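Speaker notes: Menus
Birkix game dev night, January 16, 2020
Talk by Anika Strickland

Slide 1. Title

Thanks to Dexter Mahmoud for setting up the projector and lending me the adapter. I work on interface for Skedinum, a farming and trading game for PC. Before that I did web forms for a freight company, so I came to games already used to people being annoyed at dropdowns.

Talk is the menus only. Happy to take questions on the trading system afterwards, but I didn't build it.

Slide 2. What we had in December

Show the old build. Open the inventory, then go to the market, then try to compare a price. Don't talk while doing it, just let people watch the clicks.

The old inventory listed 187 items in one scrolling column. Sorted by the order you picked them up. That was the order the save file stored them in and it went straight to the screen.

Testers on a mouse put up with it. Testers on a controller stopped opening the inventory and just sold everything at the first stall they came to. For a while we thought the economy was broken.

Slide 3. Depth

To change the music volume you went through Pause, Options, System, Audio. Now it's Pause, then Options, and everything is on one page with headings. It's a long page. People scroll long pages all day and don't mind it.

Rule we use: no setting is more than 2 menus from the game. We broke it for key rebinding, which has its own screen, and I'm fine with that.

Slide 4. The back button

Back always goes up one level. Escape does the same thing as back. B on the controller does the same thing as escape. In the old build escape closed the whole menu in some places and went up one level in others, depending on who wrote the screen.

Mention: we found 3 screens where back did nothing at all. One of them was the save screen.

If running long, skip to slide 6.

Slide 5. Animation

Our panels used to slide in over 400 milliseconds. Looks nice in a trailer. If you open the inventory every minute for a whole evening you start to resent it. The input was also locked until the slide finished, so a fast player's first press got eaten.

We cut the slide right down and unlocked the input from the first frame. If you press a direction while the panel is still moving, the cursor moves. Dexter did this in an afternoon. It got more comments from testers than anything else in the update.

Demo: old and new, side by side. Have the clip ready in case the laptop is slow.

Slide 6. Text size

Check your menu from the couch. I mean get up, walk to the couch, sit down and read it. Our item descriptions were fine at a desk and unreadable across a lounge room. We made the text larger and cut the descriptions. Most of them lost a sentence. The Van den Broek seed catalogue, an in-game book some of you will remember, lost half its pages and I've had one complaint.

Also: don't use colour as the only marker for what's selected. We had a pale green highlight on a cream background. Now the selected row gets an outline and a small arrow as well. Ask for a show of hands, who has had a colour-blind tester report something.

Slide 7. Things that didn't work

Radial menu. Good for a handful of tools, hopeless for seeds. Taken out.

Search box. Works with a keyboard. On a controller it opens an on-screen keyboard and you've lost them. Kept it for keyboard players and hid it for the rest.

Remembering the cursor position between visits. Half of us liked it, half kept selling the wrong thing. It's a setting now, off by default.

Slide 8. Panels and borders 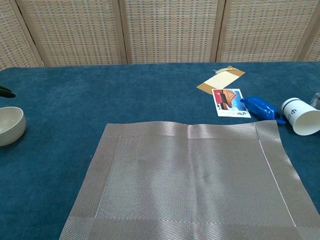

Last topic is the panel itself, meaning the box the menu sits in. The old Skedinum panels were see-through with no edge, so on a busy field the text ran into the crops behind it. We tried drop shadows and they went muddy at low resolution. What I wanted was closer to the silver-grey placemat on the blue table: a fine twill weave in the middle, a wider band around the outside, and a thin seam line between the two. You can tell where it stops and the table starts. So the new panel is solid, has a band in a related shade, and one thin line inside the band. Nothing clickable goes in the band. Tooltips use the same panel with a narrower band. The art file for the corners is on the Birkix shared drive if anyone on the team still needs it. Questions, then pack up, the room has to be locked after us.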